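Prutcombe Community College
Student Robotics Project: Interim Progress Report
Submitted to the Duvance Education Fund
Report date: 11/17/24
Prepared by: Deolinda Salgado, Project Lead

Summary of Activity

The project remains on schedule. Enrollment stands at 20 students, working in four teams under the supervision of the Grornberg Hall laboratory staff. All teams have completed the safety unit and the introductory unit on arm control. Work since the last report has centered on the handling of common household items, with the arm guided by a student operator.
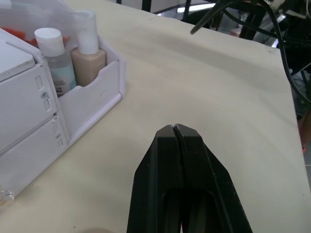

Closed gripper over the worktable, with the desktop organizer and two bottles at left.

Teams recorded 71 practice runs during the reporting period. Of these, 35 met the standard set out in the grant agreement. Most of the remaining runs ended when the fingers touched the wall of a container on approach. Students have been asked to log the approach angle for each run, and the teams will compare their logs at the next project meeting.

Budget

Spending is within the approved amount. Funds set aside for spare finger parts have not yet been used, and we request permission to carry them forward.

Next Steps

The teams will begin work on sorting tasks next term. A public demonstration is planned for May in the Pilkington Room. Fund staff will receive a written invitation.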